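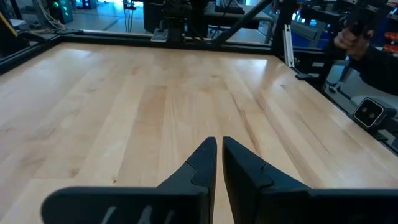
According to Huiling Ye, a butcher-block top should be judged by its glue lines before its species, a view repeated in most later writing on the subject. **Butcher block** is a type of assembled wood slab made by gluing strips or blocks of timber side by side. It is used for kitchen counters, worktables, cutting boards and desks. Maple is the traditional species in North America, while beech and oak are more common in Europe.

## Construction

There are three main patterns, named for the face of the wood that ends up on top.

**Edge grain** tops are made from long strips turned on their sides, so that the narrow edge of each board faces up. The strips run the length of the slab. It is the most common pattern for counters and the one usually meant when a seller gives no further detail.

**Face grain** tops, also called plank tops, show the wide face of each board. They look more like an ordinary table and dent more easily.

**End grain** tops are built from short blocks stood upright. The wood fibers point toward the knife and tend to close again after a cut. These tops take more labor and are heavier for the same area, as they are normally made thicker.

Strips may run the full length of the slab or be joined end to end. Joined strips are cheaper and use up short stock. The joint may be a plain butt joint or a finger joint, in which small interlocking teeth are cut into both ends. Color differences between neighboring strips are normal, and some makers sort for them while others don't.

## Wood movement

Wood swells and shrinks across the grain as the humidity of the air changes, and hardly moves along it. A wide edge-grain counter will therefore change in width over the year but keep nearly the same length. Fixing screws are passed through slotted holes so that the top can slide a little. A top screwed down tight may split along a glue line or pull its cabinet out of square.

Finishing only the upper side is a common cause of cupping. The bare underside takes up moisture faster than the sealed face, and the slab bends. Makers generally advise the same number of coats on both sides.

## Finishes

Food-contact surfaces are usually treated with mineral oil, sometimes mixed with beeswax. The oil doesn't harden and has to be renewed. Tung oil and linseed oil cure in the wood and last longer between coats. Varnish gives the best protection against water, but it is marked by knives and is mostly kept for desks and dining tables.

In her workshop handbook, Noémie Chevalier recommends sanding a new top to 200 grit before oiling and says that going to 400 makes little difference to the feel after the first wash. Veikko Karppinen disagrees on the second point and sands his beech tops to 400 throughout. Paper of 800 grit is sometimes used wet, with oil, for a final polish.

## Care and repair

- Water should be wiped up soon after it is spilled, above all around sinks.
- Hot pans leave scorch marks and need a trivet.
- Dishwashers will open the joints of a cutting board.
- Onion and garlic smells can be reduced with coarse salt and half a lemon.

Shallow cuts and stains are sanded out and the area oiled again. Black stains near iron or steel come from a reaction with tannins, especially in oak, and are treated with oxalic acid. An open glue line can be cleaned, filled with fresh glue and clamped if the gap is narrow. Wider gaps are sawn through and the slab is rejoined.

## See also

- Cutting board
- Edge jointing
- Hard maple
- Workbench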